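동네 소식: 오클리 수리방, 낡은 데스크톱 뚜껑을 열다

지난달 소식지에 "집에 잠자는 컴퓨터 있으신 분?" 하고 한 줄 적었더니 생각보다 연락이 많이 왔어요. 그래서 이번 7월호에는 제가 직접 오클리 수리방에 놀러 가서 보고 온 이야기를 적어 봅니다. 저는 컴퓨터라면 전원 버튼 말고는 아는 게 없는 사람이라(진짜예요, 램이랑 하드도 헷갈렸어요) 용어가 조금 어설퍼도 너그럽게 읽어 주세요!

오클리 수리방은 시장 뒷골목 2층, 예전에 전파사가 있던 자리에 있어요. 계단이 가파르니까 무거운 본체를 들고 오시는 분은 아래에서 벨을 누르시면 됩니다. 내려와서 받아 주세요. 문을 열면 납땜 냄새랑 믹스커피 냄새가 같이 나는데 저는 이게 묘하게 좋더라고요.

수리방을 꾸려 가는 브래들리 돕슨 씨는 영국에서 와서 이 동네에 산 지 꽤 된 분이고, 한국말을 저보다 빨리 하십니다. 같이 일하는 나탈리 필킹턴 씨는 접수와 부품 장부를 맡고 있어요. 두 분이 올해 상반기에 받은 중고 컴퓨터가 398대래요. 그중에 다시 쓸 수 있게 손봐서 내보낸 것도 있고, 본체째로는 어려워서 부품만 살려 둔 것도 있고요. 장부에 올라간 부품이 지금까지 3,824개라고 합니다. 나탈리 씨가 화면을 보여 주면서 "올해 안에 4,000개 채울 거예요" 하시는데 눈이 반짝반짝했어요.

제가 갔을 때 한창이던 건 델 데스크톱이었어요. 옆판을 떼고 속을 보니까 초록색 메인보드가 널찍하게 깔려 있고, 빨강 노랑 검정 전선이 한 다발로 지나가고, 은색 전원 공급 장치가 묵직하게 자리를 잡고 있더라고요. 저는 전선만 보면 겁부터 나는데 브래들리 씨는 "선 색깔만 익숙해지면 반은 온 거예요"라고 하셨어요. 글쎄요, 저는 아직 반의반도 못 간 것 같습니다.

메인보드 한가운데쯤에 네모난 CPU 소켓이 있는데 비어 있었어요. 은색 고정쇠가 젖혀져 있어서 안쪽이 훤히 보이는데, 여기는 절대로 손가락으로 만지면 안 된다고 해요. 핀이 아주 가늘어서 스치기만 해도 휜다고요. 메모리 꽂는 자리도 두 칸 다 비어 있었고요. 그리고 동전처럼 생긴 은색 건전지! 이게 컴퓨터 시계를 맞춰 주는 거래요. 오래된 컴퓨터를 켰더니 날짜가 엉뚱하다, 그러면 이 건전지부터 의심해 보라고 하시네요. 저희 집 컴퓨터가 딱 그 증상이라 귀가 번쩍 뜨였어요.

하드디스크 이야기도 해야겠네요. 많은 분들이 걱정하시는 게 "내 사진이랑 서류가 남의 손에 넘어가면 어떡해요?"잖아요. 수리방에서는 하드디스크를 본체와 따로 관리하고, 원하시면 맡긴 분 앞에서 빼서 바로 돌려 드립니다. 파란 플라스틱 틀에 끼워져 있는 모델은 드라이버 없이도 뺄 수 있다고 해서 저는 좀 놀랐어요. 하드디스크는 전부 나사로 꽉 박혀 있는 줄 알았거든요. 지워서 다시 쓰는 데 동의하신 경우에는 확인증도 한 장 써 드린대요.

부품을 담는 상자는 동네 철물점 스타나르에서 보내 줬고, 정전기 방지 봉투는 플루신이라는 포장 업체에서 남는 물량을 나눠 줬다고 합니다. 덕분에 선반이 아주 그럴싸해졌어요. 칸마다 손글씨 이름표가 붙어 있는데, 나탈리 씨 글씨가 예뻐서 그것만 구경해도 재미있습니다.

다음 달부터는 주민 대상 분해 교실도 열려요. 정원은 30명이고 중학생부터 어르신까지 누구나 신청할 수 있습니다. 수업은 저녁 7시에 시작하고, 낡은 본체와 공구는 수리방에서 다 준비해요. 집에 있는 컴퓨터를 들고 오셔도 되지만 안에 든 자료는 미리 다른 곳에 옮겨 두셔야 합니다. 소매가 치렁치렁한 옷은 피해 주시고요, 반지랑 팔찌도 빼고 오시면 좋아요. 저는 벌써 신청했습니다. 같이 가실 분, 옆자리 비워 둘게요!

기증은 본체 위주로 받고 있어요. 노트북은 배터리 상태를 먼저 봐야 해서 전화를 주시는 게 빠르고, 브라운관 모니터랑 프린터는 이제 안 받습니다. 둘 데가 없대요. 전원선은 꼭 같이 챙겨 주세요. 마우스와 키보드는 이미 한가득이라 당분간 사양한다고 합니다.

신청서는 수리방 입구와 도서관 안내대에 있습니다.
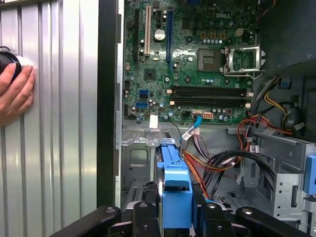
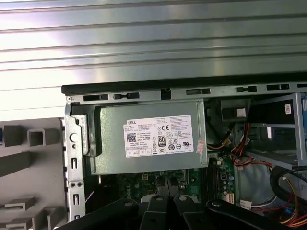
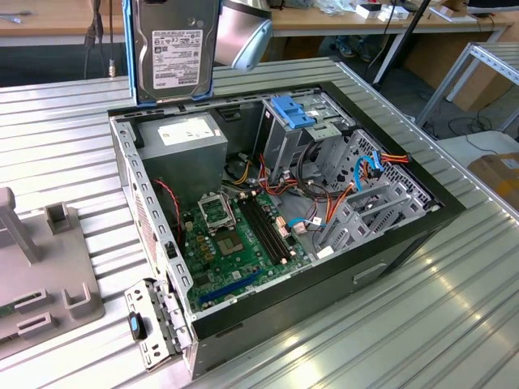 오클리 수리방에서 속을 열어 둔 데스크톱. 마지막 사진 위쪽에 파란 틀에 끼운 하드디스크가 보인다.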